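4. Manipulation de textiles : où en sommes-nous ?

Publié en décembre — par l'équipe Anura
90 partages | 2 commentaires

4.1 Pourquoi le linge

Parmi toutes les corvées que nous avons passées en revue, le linge est celle qui nous a le plus enthousiasmés, et aussi celle qui nous a le plus souvent remis à notre place. Vider un bac de pièces rigides, visser un capot, ranger des flacons : ces tâches d'atelier supposent un objet dont la forme ne change pas entre le moment où on le voit et celui où on le saisit. Un vêtement n'offre rien de tel. Il se replie sur lui-même, cache ses propres coins et prend une nouvelle forme à chaque contact. Le banc Diltby a été conçu autour de cette difficulté, avec deux bras face à face au-dessus d'un tapis mat et des pinces à mâchoires parallèles tout à fait ordinaires.

Le protocole comporte 295 essais de dépliage et de pliage, répartis entre torchons, maillots et serviettes. Chaque essai commence par un tissu lâché en tas, et le système dispose de deux minutes pour l'amener à un état plié jugé acceptable. Les politiques de contrôle ont été entraînées sur 2 000 démonstrations téléopérées, enregistrées par plusieurs opérateurs dont les gestes diffèrent sensiblement (certains étalent d'abord, d'autres secouent, et cela se retrouve de façon assez réjouissante dans le comportement appris).

4.2 Saisie et passage d'une pince à l'autre

La première prise réussit presque toujours. Un tas de tissu présente tant de plis que la pince trouve facilement de la matière, même lorsque l'estimation de profondeur est médiocre. La suite est bien plus intéressante : une fois la pièce soulevée, un coin pend, et c'est ce coin que le second bras doit aller chercher. Nous appelons cette phase le relais (figure 1). Elle concentre à elle seule la majorité des échecs observés.
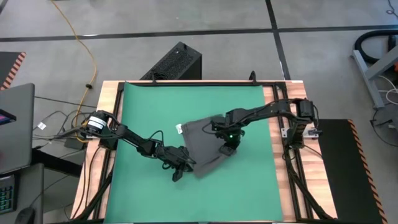

Figure 1. Phase de relais : un tissu gris anthracite tenu par la pince droite, la pince gauche ouverte près du coin inférieur.

Deux causes dominent. La première est optique : sur les textiles sombres, les bords se confondent avec les plis intérieurs, et le modèle vise parfois le milieu de l'étoffe en croyant viser un angle. La seconde est mécanique. Le tissu oscille après le levage, et une pince qui se referme trop tôt ne rencontre que de l'air. Ajouter une courte attente a nettement amélioré les choses, au prix d'un rythme que tout habitué du repassage jugerait exaspérant.

Ce qui nous a ravis, en revanche, c'est la reprise après erreur. Sans aucune consigne explicite, la politique repose la pièce, la lisse d'un revers de pince et recommence — exactement ce que faisaient nos opérateurs. Le module Escobar, entraîné sur des tâches rigides, ne présentait jamais ce comportement.

4.3 Du banc à la maison

Peut-on en déduire qu'une machine pliera bientôt le linge d'un foyer ? Pas encore, à notre avis. Nos essais se déroulent à plat, avec une pièce à la fois, et le tri d'une corbeille entière reste hors de portée. En atelier, la perspective est plus proche : le pliage de chiffons identiques, testé avec Dusteck, tolère des bords mal alignés et des temps de cycle longs. Nous comptons reprendre ces essais avec des doigts plus fins, puis avec des textiles à motifs.

Commentaires (2)

fil_et_trame : Passionnant ! Avez-vous essayé les draps-housses ? Même moi, je n'y arrive pas.

atelier_nord : Merci pour la partie sur les tissus sombres, nous avons le même souci avec nos blouses de travail. Les démonstrations seront-elles mises en ligne ?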